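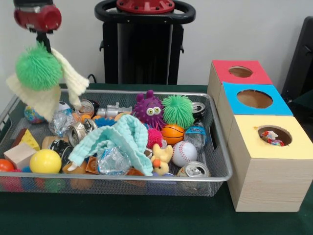

Picking soft things out of a mixed pile

Part 3 of the sorting arm build

By the end of part 2 you should have an arm that homes, moves to a taught point, and opens and closes its gripper on command. This part covers getting it to take one object at a time out of a full container and drop it through a hole in a box lid. Hard objects of a regular shape are fairly easy. Cloth and anything with rubber spikes are where most of the time goes, so this page is mostly about those.

Everything here was worked out on the arm in the Closuscombe shared shop, with a Codach controller board and the Plilemetti motion software. If you are using another board the position numbers will not match yours, but the order of the steps will.

What you need

The arm from part 2, already homed
A shallow container with a firm rim, either wire mesh or plastic
Boxes with a round hole in the top, in at least two hole sizes
A mixed set of objects: balls, soft toys, small cloths, empty cans, plastic bottles
Dark, non-shiny covering for the table
Gaffer tape
A ruler

Use clean objects. Rinse cans and bottles and let them dry overnight.

Setting up the table

Cover the table with the dark cloth and pull it flat. Tape it on the underside so it doesn't drag when the container gets bumped. A plain dark green works well with the camera settings from part 2. White cloth washes out the clear plastic and I would avoid it.

Put the container where the gripper can reach all four inside corners while pointing down. Check this by jogging, with the container empty. Go to each corner, lower the fingers to 20 mm above the bottom, and stop. If the forearm has to lean over the rim to get there, move the container toward the base and start over. Once all four corners are good, mark the outside of the container on the cloth with short pieces of tape, one at each corner.

Mesh and plastic behave differently. Mesh is heavier and stays put, but fingertips and loose threads can catch in it, so set the lowest travel a little higher. A plastic bin slides more easily. Four small squares of shelf liner underneath took care of that for us.

The boxes go beside the container, in a row, close enough that the arm doesn't have to swing far with something hanging from it. If your boxes are different heights, put the tallest one where the arm will not cross it on the way to the others. Teach a drop point over the middle of each hole and a second point straight above it. The arm should always go to the upper point first.

Setting the closing force

In Plilemetti the gripper has two settings that matter: the closed position and the force limit. The closed position is a raw number from the encoder. On our gripper the fingers touch each other at 1947 and are as wide as I want them at 1696. Find your own two numbers by hand with the motor off, turning the fingers slowly and reading the value off the status page. Write both on a piece of tape and stick it on the controller. You will need them every time you swap fingertips.

Do not use the fully closed number as the target for a grasp. Use it only as the test for an empty hand. If the fingers get all the way there, they have nothing between them.

For the force limit, start at the lowest setting that holds a baseball without it rotating. Then try, in this order:

1. A rubber ball with spikes. The spikes fold first and the body of the ball takes the load later, so the gripper may stop early and think it has a firm hold. Raise the limit one step at a time until the ball survives being lifted and moved sideways.

2. A thin cloth. Force hardly matters here. What matters is how much fabric is between the fingers.

3. An empty can. Go back down if it dents. An already crushed can will hold at almost any setting and tells you nothing.

4. A plush toy. Same setting as the spiky ball, usually.

Save these as separate grasp profiles. I keep just two, soft and hard, and let the software choose by object class. When it isn't sure of the class it uses soft.

Approach height

Come straight down over the object from 14 cm above the rim. Any angle at all will push the object along the pile. For balls, lower until the fingertips are just past the widest point and close. For cloth, find the highest fold and go down past it, so the fingers close on a doubled thickness. A cloth lying flat over something else is a bad target, and it is better to skip it and come back after something near it has been taken out.

Slow the last part of the descent. I use a quarter of the normal speed from the rim down. It makes the cycle longer and I have stopped caring.

Double grabs

Cloth snags on spikes, and knitted cloth is the worst. The gripper goes for a puffer ball and comes up with the ball and a dishcloth. Or it takes the cloth and the ball rides along underneath. Both have to be caught before the arm moves over the boxes, or you get a cloth hanging half in and half out of a hole with a ball stuck on top of it.

Add a check point after the lift:

Raise the gripper until the fingers are well above the rim and pause one second. Longer if a cloth is swinging.
Take a picture with the fixed camera, looking at the fingers from the side.
Compare the colors near the fingertips with the class the arm thinks it is holding. If a second large patch of a different color shows up, call it a double.
Compare the outline too. Anything that hangs far below the fingertips is cloth, or has cloth with it.

For a double, do not try to shake one of them loose. I tried several versions of a shake and the results went on the floor. Go back down over the container, over the emptiest area, stop just above the pile, open fully, and raise straight up. Then pick a different target. If you go right back to the same spot you will usually get the same two again.

A cream or white cloth against a white wall is hard for the outline check. Either hang something darker behind the table or lean on the color check for that one. We lean on the color check.
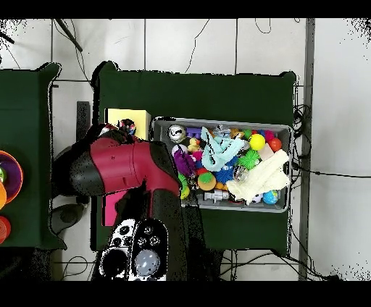 Khasawneh

Cables and reach

Before you let it run on its own, watch the arm go through its whole range with the gripper empty. Stand where you can see the elbow. The parts to look at are the places where a cable crosses a joint and the place where the cables leave the table.

Leave a loop of slack at every joint, then bend the joint all the way both directions and see if the loop catches on anything. Tie the cable on either side of the joint and never on it. Any lead going down to the floor should have strain relief at the table edge so a foot cannot pull on the arm. Floor cables bunch up if you let them, and they will get worse as you add cameras. Run them along one side of the table and tape down any stretch that people have to step over.

Check the elbow against the boxes too. The gripper may clear a lid with room to spare while the forearm does not. If you store spare toys on a second table, keep it outside the swing of the arm, or set a soft limit on the base joint in Plilemetti so it can't get there. The setting is under Joint Limits, and it needs a restart to take effect. The software does not tell you that.

Loading the container

Do not start with it full. Put in a few hard objects, well apart, and run until it clears them without help. Add the spiky balls. Add the plush toys. Cloths go in last, one at a time, and each one should be dropped in loosely so it has folds to grab.

When all of that works, fill it. Mix the small items in among the large ones, because they will end up at the bottom anyway. Don't heap it much past the rim or things roll out during the first few picks.

Size matters at the holes. Test every object by hand against the hole it is meant for. If it needs a push, the arm can't deliver it. A ball that is only slightly too big will sit in the hole and block everything after it. We sanded one of our holes wider in August and have left the rest alone.

Running it

Start a run with the lid camera off and only the fixed camera and the head camera on. That makes the log much easier to read. After the run, look for three entries:

EMPTY means the fingers closed all the way. An occasional one is fine. Several in a row over the same spot means the height is off there, and you should redo the corner check.

DOUBLE means the check point caught something. Look at the saved picture and see if you agree.

LOST means the object was there at the check point and gone at the drop. Raise the force limit one step for that profile, or slow down the sideways move. Slow down the move first.

Keep one hand near the stop button for the first full container.

Problems

The gripper stops before it touches anything. Force limit too low, or grit in the finger slide. Clean the slide before you change numbers.

It keeps choosing clear bottles and missing. Clear plastic shows whatever is behind it. Lower the confidence for that class so it waits until the other objects are gone. Crushed bottles are easier to grip than whole ones but no easier to see.

The container creeps over a long run. Replace the shelf liner and check it against the tape marks.

Round things escape along the wall of the container. Turn the wrist so the fingers close parallel to the wall, one finger on each side in the long direction.

A cloth comes up with a corner trailing into the mesh. Raise more slowly and set the check point higher. If it still snags, trim the loose threads.

Part 4 covers the lid camera and counting drops.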